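The Wureddale Bench Kit: two arms, one board, and our notes after a summer with it

6 Sep 2020

I've been promising a proper page for this kit for ages, so here we go! The Wureddale is the two-arm bench setup that we put together in the shared workshop, and it's now ready for other people to build. You get the parts for both arms, the rail, the board, the grey panels for the sides and back, and a printed booklet that I've rewritten more times than I'd like (Pádraig Hennessy found most of the mistakes in the last one, bless him).

The arms are white plastic links with black servo housings at the joints, and each one ends in a black gripper with a little module mounted over it. Both bolt to the same aluminium rail along the front of the board. I went back and forth on that for weeks. My first try had them on opposite sides and I kept whacking my elbow on one or the other every time I reached in to move something. Side by side is so much nicer to live with.

The cables are purple, and that was purely my choice. They're easy to spot against the white and you'll want to leave them plenty of slack. Mine are held with small white ties, and I'd buy a big bag of those before you start, you will cut off and redo nearly all of them.

We've mostly been using ours for cloth. I thought we'd be on to blocks and cups by August, but folding is oddly addictive and we never moved on.

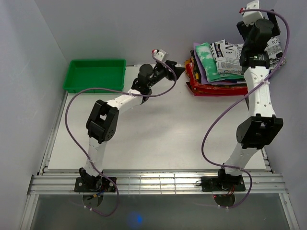
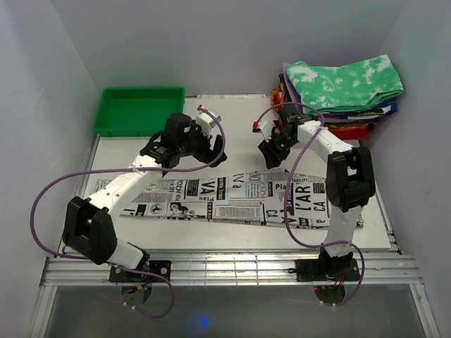
If you do fancy trying fabric, start with something thin that has a busy print. Plain white on a white board is miserable to work with, you can hardly tell where the edge is. Old scarves and tea towels are fine. Thick towelling isn't, the fingers just skate over it.

What's in the box

Two arms, flat-packed, with servos
Two black base plates and the front rail
White board and grey panels
Cables, ties and a bag of spare screws
Lavar control board, already loaded
Booklet (17 pages, mostly drawings)

The Karaca version is the same thing with one arm and half the rail, for anyone short of space. It's 651 euro, and the full Wureddale is 2,067. You can go from one to the other later on, just drop me a line first so that I send the longer rail.

Building it took me two evenings for the arms and a very long afternoon for everything else. Allow more if you've never set up servos before. Do number them with a marker pen as you go! I didn't, and had a shoulder that thought it was a wrist.

The power supply isn't included. I use a Sinico one and it's been fine, a bit noisy when the fan gets going. Whatever you buy, get it before the arms arrive or you'll be sitting there with a finished build and no way of turning it on.

I've 8 full kits ready to post at the moment and I'll start packing the next lot when those are gone. Spare grippers and links can be ordered on their own, use the contact form and tell me which side you need.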